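Filtimen update: hand-held demonstrations at the Kostelberg hall

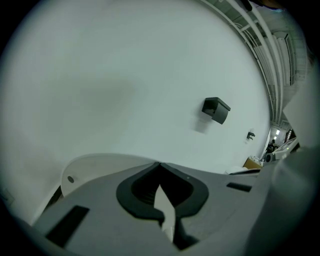
Does a policy trained on hand-held gripper data need robot data as well?

For pick-and-place of rigid parts, hand-held data alone was enough in our tests. For insertion tasks a small robot set still helped.

The Filtimen set now holds 1,747 demonstrations, all recorded with the hand-held gripper and its wide-angle camera. Camera pose is recovered offline from the video. Episodes where tracking drops out are discarded whole – we tried patching the gaps by interpolation and the policy learned the patches.

Two changes since October. Gripper width is now logged at the same rate as the video, which removed a lag at grasp onset. Idov also rewrote the alignment step, so nearly 600 older episodes could be brought back in without being recorded again.

On the Mansour bench the retrained policy failed 19 insertions in 1,000 trials. Most failures were late releases, with the part seated but the fingers still closed. Tall parts near the edge of the camera view remain weak, and lens calibration is the next item. The episode format is unchanged, so existing loaders will work.

31 May 2023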